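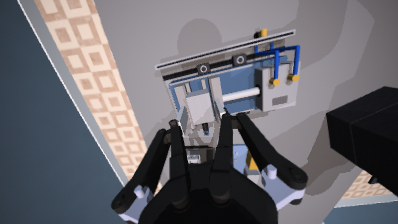

**Lolley team trains robot gripper for close assembly work entirely in simulation**

GUDETA, March. Researchers at the Lolley lab have a new way to teach a robot gripper to work in the cramped spaces around clamps, rails and tubing, and they're sharing the first results today. The method, called Nolline, learned from 3,155 simulated attempts before it was scored on 1,000 new ones. It finished 90 percent of them!

The trick is in how Nolline picks its practice. It looks at where a grasp went wrong, shifts the parts a little, and tries again from there. Tilt the assembly or turn a block and the gripper gets a fresh problem to solve, with rails and fittings still close by.

"We kept moving the assembly to angles we were sure would break it, and it kept finding a way in," said Candela Cordero, who leads the project. "I watched those runs far too late into the night, and I'd do it again."

In the simulated workcell, a black gripper closes its fingertips around a small pale gray part beside a blue-bedded assembly. The part has angled faces, so small changes in finger placement matter a lot.
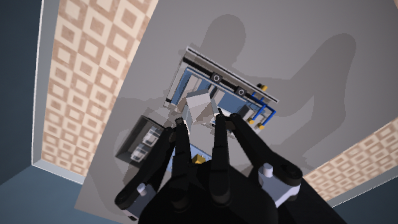

## What comes next

The team has 2 goals for the coming months: trying Nolline on physical hardware with its partner Urkness, and adding parts that bend. All results so far come from simulation, and Cordero expects some surprises on a real bench. The training scenes and scoring scripts will be shared with other research groups on request.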